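Right, I've put this off since August so let's do it. A thread on what a full season of amateur flat track cost me, what I'd do again and what I wouldn't. Mostly for the people who keep asking whether they can have a go on a normal wage.

Background first. I race in the Fimska Short Oval Series, in the rookie 450 class, number 28. I am not fast. I finished the year mid-table, which I was daft levels of pleased with, and I did every round except the second one at Ha, where I had a stinking cold and stayed in bed.

Total spend for the season, not counting the bike itself: £2,349. I kept every receipt in a shoebox and added them up twice because I didn't like the first answer. Second answer was the same!

The bike was already mine, an old motocross 450 I'd stopped using. If you're starting with nothing then obviously you need to add one of those, and please don't buy the shiny one. Everybody's shiny one gets bent by the third meeting.

Biggest chunk was getting it ready. Nineteen-inch wheels front and rear, shorter suspension, proper tyres, a steel shoe made up for my left boot. All that came to £1,291, and the wheels were most of it. Secondhand wheels too, off a chap leaving the class. 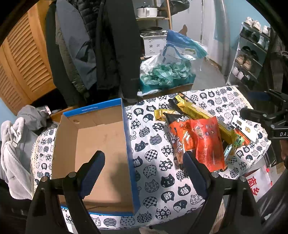
Someone has already replied saying that's mad money for wheels and they ran a whole year on their motocross ones with the knobbles cut down. Fair enough, and if your club allows it, do it. Ours doesn't. Check your rulebook before you get the saw out.

Same person also asked if the lowered suspension is really needed at our level. I'd say yes, but you can get most of the way there for the price of a few spacers and an evening swearing in the garage. I paid a shop because I've met myself.

The steel shoe I would not skimp on. First practice I borrowed one that was a size too big and it came off in turn two and went spinning up the track like a dinner plate. Had to walk back and collect it in front of everybody. Bought my own the same week.

Entry fees next. They feel small when you pay them one at a time, then you look at the pile. I went for the season pass, and even missing that round at Ha I came out slightly ahead of paying on the gate. If you think you'll miss two or more, pay as you go.

Fuel for the van hurt more than fuel for the bike by miles. Tollolard is the furthest round for me, and I did it there and back in a day both times. Second time I nearly nodded off in a services car park with a sausage roll in my hand. Next year I'm sleeping in the van.

Can we talk about Tollolard though. What a track! It's a proper cushion up by the fence if you're brave, and polished like a kitchen floor on the inside if you're not. I'm an inside line person. I've made my peace with it.

The fast ones all go in high, chop it, and drive off the bottom. I've watched it a hundred times, I can explain it to you over a cup of tea, and then the tapes go up and I roll round the inside like I'm looking for a parking space.

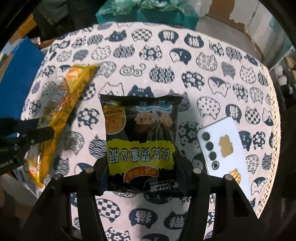 A black snack bag on the cat tablecloth

Things that cost less than I expected: crashing. I went down three times all season and broke one clutch lever, one set of bars and a bit of pride. Flat track falls tend to be a long slide on your backside with time to think about your choices. (I know they can be a lot worse. Wear the good gear.)

Things that cost more than I expected: rear tyres. I thought I'd get half a season from one. I got roughly a third, and by the end of it the thing was like a bald eraser. You can turn them round on the rim and get a bit more life, which everybody in my bit of the paddock does and which I only learned in July after binning a perfectly turnable tyre.

Transponder. We use the Trovar ones and you can hire by the day or buy. I hired all year thinking I might pack it in. Should've bought it after round one, as I knew full well by then that I wasn't packing it in. That's my silliest bit of spending and I'd like it back please.

What the timing is brilliant for, mind, is showing you the truth. I was sure I'd had a much better final at the last round than in the heats. I was slower! On every single lap! I'd just had somebody to chase, so it felt quicker.

A question that's come in by message a few times: do you need a pit crew? No. It's nice having somebody to hold the bike while you fight with your gloves, but the people pitted next to you will do it and you do it for them. I've had my chain adjusted by a rider I was about to line up against, and he then beat me with no shame at all.

Another one: is there prize money? Ha. (The laugh, not the venue.) There's a trophy for the top of each class and the main classes get a little something at the end of the year. In rookies I got a handshake and a sticker. The sticker is on the fridge.
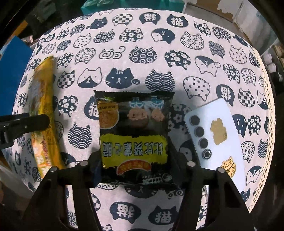
Black packet, white phone, cats everywhere

Jobs I've got to do over winter: fork seals, new chain and sprockets, and find out what that rattle is. It's been there since spring, it only does it on the over-run, and I've dealt with it so far by wearing better earplugs.

I'm also dropping a tooth on the front. Everyone's told me I'm geared too tall for the little tracks and I've argued with all of them, and then I had a go on a mate's bike in practice and it pulled out of the corner like it had been kicked. So I owe a few people an apology.

If you only want a taste, do a training day before you spend anything. They hire you the bike and the shoe, you slide about for a few hours, you hurt in places you didn't know about, and you'll know by lunch. I knew after the first corner and I'd not even got round it properly.

And go for the smallest tracks first. You'd think the big ones are easier as there's more room, but you arrive at the corner going so much quicker. At Ha you're never in top gear long enough to frighten yourself.

Would I do it again on the same budget? Already sent off the form. Same class if they'll let me stay in it, same number, and hopefully one or two more goes up by the fence at Tollolard.

Will do a separate thread on the wheel swap with part sizes, as loads of you have asked. Need to find where I wrote the spacer widths down first. I think it's on the back of an envelope in the van.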